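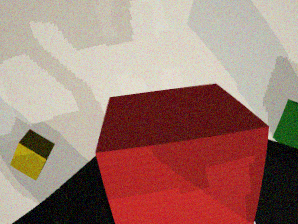
Red block on a pale surface, rendered view.

4. Setting up a club match in Urnard

4.1 Log in to the club account and open Card Sets. Select the set the children will play with. Batell sets load with the default rules.

4.2 Choose New Match. Enter between 3 and 7 players. First names only.

4.3 Set the turn timer in milliseconds. The lowest accepted value is 2000. For younger groups, enter 0 to turn the timer off.

4.4 Press Deal. Each player's hand appears under a separate tab. Cards left over after an even deal go to the spare pile.

Note: If the spare pile is not shown, open View and check Spare Pile. The setting is stored per device and has to be repeated on each tablet.

4.5 At the end of the session, choose Save and Close. An unfinished match can be resumed from the Matches list.

CAUTION: Do not remove a player during a match. The player's cards are deleted from the set until the next reset.

Error 632: the card set is open on another device. Close it there, then repeat step 4.1.

For scoring, see section 5.

Shares 3
Comments 0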